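Skirkier Bimanual Handling Study -- Gallery

Posted 2026-08-05 by Leanne Birkett

This page collects notes and pictures from the second phase of the Skirkier study, which asks whether a two-arm policy for handling wired circuit boards improves more from additional demonstrations or from better-chosen starting positions. The full report is planned for September. Figures given on this page come from the internal draft and may shift slightly when the last evaluation batch is rescored.

Background

The first phase used bare boards only. A bare board is close to a rigid plate, and a policy trained on 250 demonstrations could pick one up, turn it and set it down without much trouble. Results dropped sharply once a wire harness was attached. The harness changes shape between trials, it can lie under a fingertip at the moment of closing, and it pulls on the board when the plug at its free end catches on something. Most of the failures logged in phase one came from the harness, and few came from the board itself.

Phase two therefore keeps the harness attached in every trial. The task has two steps. One gripper steadies the board assembly, and the other picks up the free plug and brings it to a target pose. The arms may swap roles. The policy is not told which arm should do which step.

Data

We collected 1000 teleoperated demonstrations, all with the same operator interface. These were divided into two training sets. The Nunura set samples starting positions at random over the reachable part of the table. The Ellery set samples them from a list of hard cases: harness folded under the assembly, plug turned away from both arms, assembly near the limit of one arm's reach, and so on. The list was written before collection began and was not edited afterward.

Both sets contain the same number of demonstrations. Demonstrations in which the operator dropped the plug and recovered were kept. Those in which the operator gave up were removed and repeated from the same starting position.

Training

The same network was trained on each set with the same schedule. Inputs are the camera images, joint positions and gripper openings. There is no force input. We tried adding an estimate of finger force from motor current, but the signal was too noisy at the low forces used here, and the variant was dropped after a short test. Each model predicts a short sequence of actions, executes part of it and then predicts again.

One detail matters for anyone comparing numbers. The gripper opening is commanded as a position, and the closing speed is limited in the controller. Raising that limit shortened each trial but pushed the plug away before the fingers met. All reported results use the lower limit.

Evaluation

Each model was run from 44 held-out starting positions. A trial counts as a success if the plug reaches the target pose and the assembly has not moved out of its marked zone. Partial credit is recorded but does not enter the main result. The two models were run in alternation from each position, so that slow changes in lighting or calibration would affect both equally.

Starting positions were restored by matching a stored overlay on the camera view. This works well for the board. It works less well for the harness, which never lies the same way twice. We accept a match if the plug is in place and the wires leave the board on the correct side.

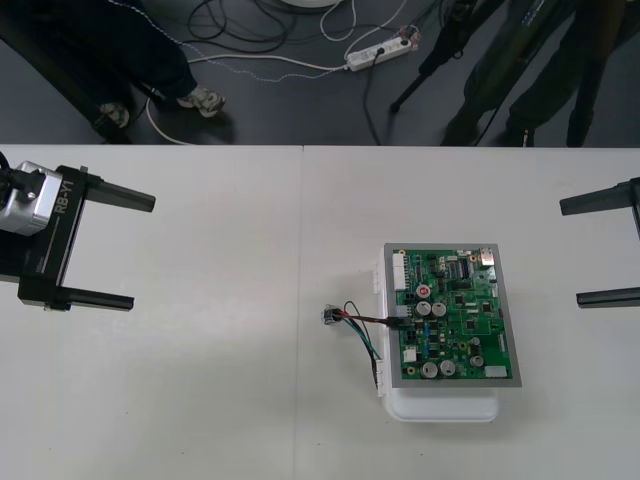
The Ellery model did better overall. Its advantage was concentrated in starts where the plug lay close to the assembly, which leaves little room for a finger to come down between them. With the plug well clear of the assembly, the two models were hard to tell apart. The Nunura model had one consistent fault -- it tended to close on the wires a short distance behind the plug, then lift, which left the plug hanging at an angle it could not correct.

Role choice was a surprise. We expected each model to use the nearer arm for the plug. The Ellery model mostly did. The Nunura model favored the left arm even when the right was closer, probably as a result of the operator's own habit, which random sampling did little to offset. A check of the demonstrations supports this, though the effect is smaller in the data than in the policy.

Open items

The Drenis comparison, in which the harness is replaced by a stiffer one of the same length, is not finished. Early trials suggest that the stiffer harness is easier to grasp and harder to place. Its results will be reported separately.

We also stopped 6 trials by hand when the two arms came too close together. These are scored as failures for whichever model was running. An automatic distance check has been added to the controller and will be used from the next batch onward.

Requests for the starting-position list should go to Leanne Birkett. The demonstration data will be released with the report, in the same format as phase one, with the addition of a field for which arm made first contact.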